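Radonton bedding project: where we are, October 2019

Hi Manolis,

You asked for something you could read over coffee instead of another spreadsheet, so I'm writing this one the way I'd tell it to you in the hallway. The spreadsheet is still there on the shared drive if you want it (it's the same one as before, I just added a tab).

The big thing first: the new grasp planner is in. We merged it on the second week of the month and the old one is gone from the main branch, which felt great! You'll remember the old planner treated a piece of cloth like a flat box. It would find an edge, aim for the middle of the edge, and close. Fine for a folded towel, hopeless for a cover that somebody has thrown on a mattress. The new one looks for corners and for folds that stand up off the surface, scores them, and hands the best few to the motion side. Grigoris Stefanou wrote most of the scoring, and I did the boring part, meaning the interface and a lot of tests.

On the test set we agreed on in the spring, the planner now picks a usable grasp on 70 percent of the recorded starts. That is the number I'd use if the board asks. It's for one layer of knit cloth on a plain sheet, and I'd please ask you not to quote it for anything with a pattern, because we haven't scored those yet and I have a feeling they're worse.

Perception took more of our time than I had planned. The lens on the hand-held gripper is very wide, and straight things near the rim come out as curves. We had been undistorting every image before segmentation, and it was eating time and throwing away the outer part of the view, where the second hand usually is. So we flipped it around: the segmentation now runs on the raw image and we only correct the points we care about, the corner candidates and the finger tips. It's faster, the code is shorter, and I got to delete a folder called Kokkinos that had been bothering me since before you took over the program. (It was a calibration tool. It had no tests. I won't miss it.)

The annoying news is light colors. White on white is still rough. If a pillow sits on a fitted sheet the mask for the sheet will sometimes swallow the pillow, and then the planner thinks there's a nice raised fold to grab. We've put in a check that throws out any candidate that's too thick to be cloth, and it catches most of these, but I see it as a patch and would like to retrain properly.

On tooling, Rurell finally has a replay mode! You open a recording, scrub to any moment, and it shows what the planner would have picked next to what the person holding the gripper did. This has changed how we work more than anything else on the list. Before, an argument about a bad grasp meant digging through logs. Now Grigoris and I sit at one screen and argue in front of the recording, and we get through 8 or 9 of them in a morning. I'd like to clean it up a little and give it to the Selier team, who have been asking.

The part I'm most excited about is the two-handed work. Spreading a cover needs tension, and tension needs both sides to agree on who is pulling.
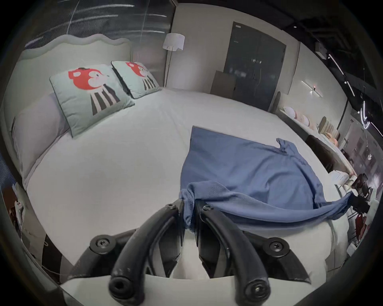 Up to now each side has had its own little state machine and they only talked through a shared flag, so you'd get one side starting to pull while the other was still closing. I've replaced that with a single plan that covers both, with a hold step in the middle: neither side moves off until both report a grip. It's slower on paper. In replay the timing lines up much better with what people do, and the plans come out a lot less jerky.

What it can't do yet is notice a slip. If the cloth creeps out of the fingers the plan carries on happily to the end. Finger width gives us a hint, but a thin knit barely changes it, so I want to try tracking the fold between the fingers from image to image and stopping when it shrinks. Grigoris thinks we should look at motor current as well. He's probably right, and I've told him he can have a week on it.

Money and people: we're inside the budget for this period. I underspent on compute and overspent on storage, and they very nearly cancel out. The one thing I need from you is a yes or no on extending the labeling contract, and I'd need it before the end of the month, or we lose the slot.

Next up, in the order I'd like to do it: slip detection, the retrain for light fabrics, patterned covers, then the handover of replay to Selier. I'm allowing 4 weeks for the first two together. If the retrain drags I'll push the patterned covers back and leave slip detection where it is.

Call me if any of this needs to be in a different shape for the board. I can do slides if I have to.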